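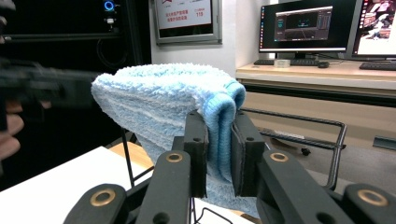 Pile height matters more than fiber content when it comes to drying time, and most care labels only give you the second. I have been working through the fuzzy end of the linen drawer this month, mainly because the bathroom towels were coming out stiff. A long pile holds water at the base of the fibers, where air doesn't reach. A towel like the light blue one, draped over black wire, bunches into a hump at the top, and that hump is two or more layers thick. The hemmed edge is a separate problem: smoother, ribbed, and folded over on itself.

My current settings for this group:

- Wash at 40 °C, liquid detergent, no softener. Softener coats the pile.
- Drum no more than half full.
- Shake each piece by the hem before hanging.
- Turn once, at 40 minutes, so the folded part moves to a different spot.

Marichka Sirko asked whether a higher spin would save the turning. I tried it in June on two loads. It shortened the drying but flattened the pile along the creases, and brushing it back up took longer than turning would have. I went back to the lower speed.

Humidity in the laundry room sits near 80 percent if the door is shut, so the door stays open. The old Skodine rack has bars too close together for towels. It does fine for socks.

Socks with a terry-like texture follow the same rules at a smaller scale. They droop when held by one end, so I hang them by the cuff and let the toe hang free. Pegs go on the cuff seam if there is one. Dark lint shows badly on white, even with a speckle in it, so these get washed apart from the towels.
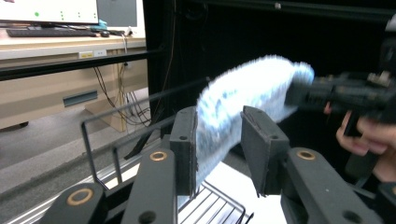 ## Folding and storage

Towels in thirds lengthwise, then in half, hem inside. Socks flat in pairs, never balled, as balling stretches one cuff. Anca Nistor rolls hers and reports no trouble, but her drawer is deeper than mine.

Still to test: the waffle bath mat.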